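Bonia Home Forum > Dining and Tables > Glossy printed table covers: cleaning and sun exposure

tarnplate
09/12/2019
Looking for data on glossy plastic-surfaced table covers, white ground, printed fruit pattern. Ours is on a long table by a barred window and takes direct sun. We sort and portion fruit on it. Two questions. First, what removes dried juice without dulling the gloss? Second, does the print fade evenly, or does it follow the shadow pattern of the window? 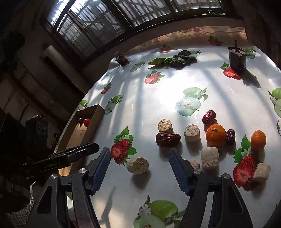
The cover is a Rurken, bought by the roll, cut to length and clipped at the corners. Cleaning so far is dish soap at low dilution and a cotton cloth. The bars put long diagonal stripes across the cloth, as they are doing over the strawberries and apples with the mandarins and dates out, and the stripes move through the day. I would expect that to average out the exposure, but I have no measurements.

kelp_ledger
Soap film is the usual cause of dulling. Rinse with plain water after the soap, then dry with a second cloth. Skip anything with ammonia or acetone. Isopropyl is fine for ink, but test it on the underside first.

On fading: the stripes move, so you will get a gradient from the window side inward. Turn the cover end for end every January.

ostrow
Disagree on turning it. The fold lines set after a year, and a turned cover never lies flat at the corners again. I replaced the turning routine with a sheer curtain. Fading on mine is not measurable by eye after 4 years.

kelp_ledger
By eye is not a measurement. Keep an offcut in a drawer and compare.

ostrow
I have an offcut. I compared. No difference.

varnish_2b
Setting aside the fading, I would not put cut fruit directly on printed plastic. Whole fruit with peel, no objection. Cut pieces go on a board or in a tray with a liner. Dark berries will find any scratch in the top layer, and once the color is under the gloss it does not come out.

tarnplate
Agreed on cut pieces. Current practice:

1. Whole fruit goes straight on the cover. Dates as well, though they leave a sticky ring if they sit.

2. Smaller items go in a shallow cardboard box at the left end. The cardboard takes the drips and gets thrown out when it is stained.
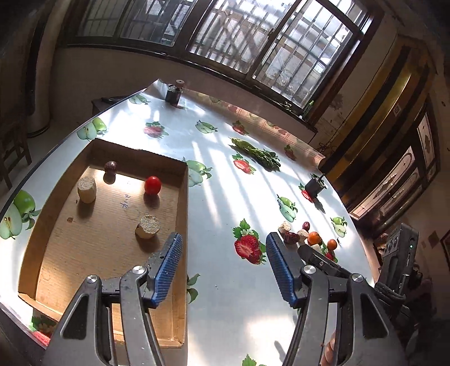
3. At the end, the cover is wiped toward the short edge, rinsed and dried.

varnish_2b
Cardboard wicks. There is already a brown spot on the floor of that box, below the pale chunk on the left. Enough liquid and it goes through to the cover, where it sits without air. Line the box with baking parchment or switch to a plastic tray.

ostrow
A plastic tray slides on gloss. Cardboard does not. Parchment is the better option of the two.

kelp_ledger
Also check the writing on the box. If that blue is water-based ink, damp cardboard will transfer it. I had a Proltico marker come through a carton and onto a white cover. Two passes of isopropyl took most of it off.

tarnplate
Ink type unknown. I will add parchment and do the rinse step separately from the soap. I have cut an offcut for the drawer. No decision on turning.

ostrow
Leave it where it is and hang the curtain.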